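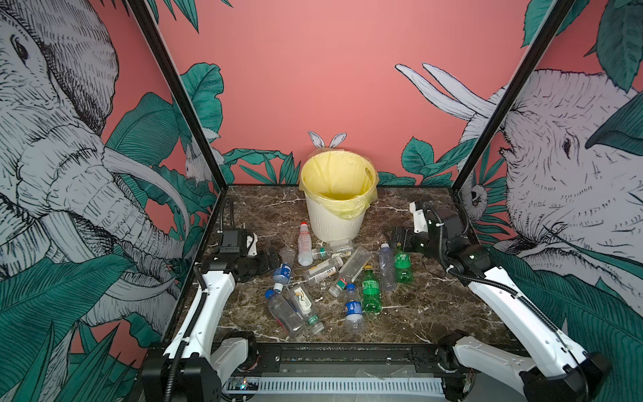
From: Prasert Jaidee
To: Siu Valley Seed Savers list
Date: March 15, 2026
Subject: Re: Bean germination, old stock

Thanks for the numbers. I went back through my own notes last night and can add a bit.

On the earlier message:

> I tested the Clilora pole beans left over from the October
> swap. Paper towel method, on top of the fridge. 53 out of 60
> came up, most of them by day six. The Brultska bush beans did
> much worse and a lot of them went moldy. Should we pull them
> from the packets going out this spring, or just mark them?
> Also, does anyone have a spare heat mat?

I would mark the Brultska and keep them in. Mine were slow too, but when I put the same batch in potting mix they did better than in the towel. Those seeds are large and they rot if the towel is too wet. Wring it out until it stops dripping, then lay the beans so they don't touch. If you have any left, try another test that way before we write the labels.

The Clilora result matches mine. They can go out as they are, ten to a packet.

Other things while I am writing:

We have 233 packets ready, counting the squash. The tomatoes are not in that number because I still have to clean two jars of them. The labels from last year used up the good paper, so the new ones are on thinner stock and the ink smears if you handle them right away. Let them sit overnight.

Please write the year the seed was grown on the packet, and leave off the year you received it. Several came in with only one date and no way to tell which it was. I put those in a separate shoebox and will bring them along so people can claim them.

For anyone growing the Workell pea, it needs a taller support than the old catalog says. Mine went past five feet and pulled the netting over in the wind. I am using cattle panel this time. Sow it as soon as the ground can be worked. It stops flowering once the days get hot.

I have a heat mat you can borrow. It is the small size and fits 2 trays if you turn them sideways. The thermostat reads around five degrees high, so set it with that in mind.

Prasert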